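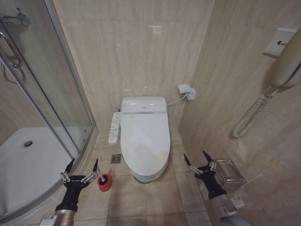 Kesano开放日的卫生间演示，两只夹爪停在马桶前方，左侧地上是红色的马桶刷座。

打扫卫生间的机器人，应该让打扫卫生间的人来验收

十二月，Kesano在Sukstead办了一次开放日，下午2点入场，我跟着第二批进去。展厅在前面，有咖啡，有循环播放的短片，大多数人在那里待的时间最长。卫生间在后面，门口一次只能站几个人，看完要退出来让下一批。我排了两次队，第二次是因为第一次前面的人个子太高，我只看到了他的后脑勺和半截机械臂。

我在酒店客房部做过19年，前几年自己打扫，后来带班，再后来管培训。离开以后给几家物业写过清洁流程。所以我去看机器人，看的东西和别人不太一样。旁边的人在讨论手臂有几个关节，我在看地漏。

先说这间卫生间。米色大理石纹的瓷砖，带侧面按键板的智能马桶，左手边是弧形玻璃淋浴间，墙上还挂着一部电话，话绳一圈圈垂下来。做过客房的人看到这部电话会有点亲切，也会有点烦。那根绳子很会积灰，擦的时候一手托着听筒一手捋，捋完还要挂正。马桶后面有一根电源线通到墙上的插座，擦后墙要绕着它走。地漏就在马桶底座旁边。

我觉得选这样一间屋子来演示是老实的。我以前看过一些家务机器人的展示，桌面上只放一个杯子，机器拿起来，放下，大家鼓掌。那种展示看完，我回答不了任何一个客房经理会问的问题。在这里至少能问：刷子从刷座里拿出来，多余的水往哪里沥？电源线要是碰松了，谁来发现？

当天讲解的是Byung-chul Woo，Kesano的工程师，说话慢，问什么答什么，不知道的就说不知道。我问他今天的动作有没有人在远处操作，他说有一部分有，有一部分没有，并且当场说明了哪一段是哪一种。掀盖和取纸那一段是机器自己做，刷洗那一段由隔壁房间的同事接手。这句话我认为应该写在门口的牌子上，字要大。站在走廊里的观众如果没有开口问，回家以后会以为整套流程都是自动的。

演示本身很慢。从机器停到马桶前面，到它把座圈掀起来，我旁边的一位先生看了两次手机。慢我能接受。新人第一天进房间也慢，我从来没有因为慢辞退过谁。我在意的是顺序和接触。

先说顺序。任何一本像样的清洁手册都会写，从干净的地方做到脏的地方，从高处做到低处，马桶放在后面，地面最后。那天的演示是先做马桶，再去碰纸架。Woo的解释是，马桶的动作最难，所以放在前面给观众看。作为演示我理解，作为流程它是错的。碰过座圈背面的手，接着去碰客人要用手扯的卷纸，这在任何一家酒店都要返工。人会换手套，或者换一块不同颜色的布。机器的夹爪怎么换？我问了，他说方案在做，目前是演示结束后由人擦拭消毒。

再说接触。座圈这个东西，外行觉得是一个面，打扫的人知道它有很多个面。正面最容易，客人看得到，员工也愿意擦。背面有几个凸起的垫子，垫子和座圈之间有一圈缝，尿渍和清洁剂的残留都在那条缝里。做抽查的时候我只看两个地方，一个是垫子的根部，一个是座圈后面的铰链。这两处干净，其他地方一般不用看。

所以座圈竖起来以后，我往前挤了一步。那只座圈的背面有一小条橙黄色的带子，横在圈边上，在一片白色里很显眼。夹爪在座圈旁边，两侧银色的连杆张开，中间是黑色的掌部。凭它的指尖那么尖，我想它也许真能顺着垫子的边走一圈，比裹着抹布的人手还方便。但那天没有安排这个动作。掀起来，停一会儿，刷洗内侧，放下。垫子没有碰。

我把这一点跟Woo说了，他拿笔记了下来，还问我铰链那里一般用什么工具。我说旧牙刷，或者窄头的长柄刷。他又问多久换一次。这段对话大概是我当天最满意的部分，同时也让我有些不安。一个项目做到可以开门请人来看的程度，座圈背面该怎么擦，是从一个排队的观众那里听来的。
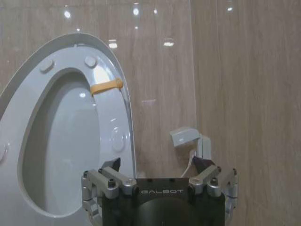

谁在给它打分

展厅里有一块展板，写的是70次连续掀盖测试。我不怀疑这个数字，我怀疑的是拿它来说明什么。掀盖在打扫卫生间这件事里几乎不占分量。客人投诉从来没有写过“马桶盖没有掀起来”。客人写的是头发、异味、水渍，还有垃圾桶里上一位客人留下的东西。

我理解工程师为什么先数掀盖。它有明确的开始和结束，成了就是成了，没成就是没成。“干净”很难数。可是行业里已经有数它的办法，而且用了很久。带班的人拿一张白布擦铰链，拿手电斜着照玻璃，蹲下来闻地漏。再讲究一点的，会用荧光标记，打扫前点在几处，打扫后拿灯去照还剩多少。这些都不贵，也不需要新发明。Kesano如果请两位在职的客房领班坐一个下午，展板上的内容会全部换掉。

Karkham那边的做法可以参考。那是一家有2000间客房的度假酒店，前年试用过走廊吸尘机，机器不归工程部管，归客房部管，验收表由领班填写。表上有一栏叫“员工需要补做的部分”，每天都要写。试了一个季度，吸尘机的路线改了很多次，墙角始终吸不到，最后他们决定墙角由人做，走廊中间由机器做，班次重新排。我的老同事Yeom参与填过那张表，她说最有用的就是那一栏，因为补做要花多少时间，直接就是这台机器值多少钱。

卫生间比走廊难得多，这一栏也就更要紧。机器刷完马桶内侧，员工还要进去擦垫子、擦铰链、擦后墙、捋电话绳、倒刷座里的积水。进一次房间的时间，走路、敲门、推车、开灯都算在内，并不会因为少刷一个马桶就省掉。假如机器做完以后人还是得进去，而且蹲下去的次数没有变，那对打扫的人来说，几乎没有帮助。

有人会说，技术早期就是这样，先做出来再慢慢改。这个说法我同意一半。早期可以慢，可以笨，可以做一半。但早期也是最容易改方向的时候。等到夹爪定型、动作库做完、销售拿着掀盖的成功率去谈合同，再有人提垫子缝隙，就会被当成细节问题放到下一代产品里。

还有一种反对意见，来自我以前的同行，说这种机器根本不该做，做出来就是要抢饭碗。我不这么看。我带过的人里，腰和膝盖没有毛病的很少，多数毛病是在卫生间里落下的。跪在淋浴房里刷底盘，侧着身子够马桶后面的墙，这些姿势一天重复很多遍。如果有一台机器能把最低、最脏、最费膝盖的那几样接过去，我愿意看到它进酒店。条件是它真的接过去，并且省下来的时间有一部分还给员工，不要全部折算成每人多做几间房。后面这一条机器公司管不了，要靠酒店和员工去谈，但机器公司至少可以在宣传材料里不写“每班可多完成多少间”。Kesano的折页上就写了这么一句。

我对下一次开放日的要求很具体。门口写清楚哪一段有人操作。演示按照真正的清洁顺序来，慢也没有关系。马桶要事先弄脏，用食用色素就行，放在垫子根部和铰链上，做完让观众拿白布去擦。纸架留到换过夹爪以后再碰，或者干脆不碰。再请一位在岗的清洁员在旁边做同一间，不比速度，做完以后互相检查。

离开的时候我又在门口看了一眼那间卫生间，后面还有一批人在等。Woo正在回答一个学生的问题，关于摄像头的，我听不太懂。我把名片留给了前台，背面写了两种窄头刷的规格。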